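La pinza de Tarneo se ajusta primero en el simulador
Mantenimiento de una célula de manipulación, del modelo virtual al taller 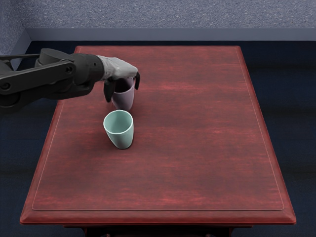
¿Cada cuánto hay que recalibrar la pinza?
Cada 200 horas de trabajo, y siempre que se cambien los dedos.

En Tarneo el ajuste empieza en pantalla. El equipo carga en Skuto el modelo del brazo, coloca dos vasos sobre una mesa y repite el agarre con distintas aperturas. La última tanda sumó 339 intentos. Los valores que quedan pasan después al controlador Gulla de la célula real.

Allí la revisión lleva más de 73 minutos. Se limpian los dedos, se comprueba el par de los tornillos de la muñeca y se mide el cero de la pinza cinco veces. Si las lecturas no coinciden, se desmonta la carcasa. Los recambios los sirve Rezaei y desde febrero hay un juego completo en el armario del taller.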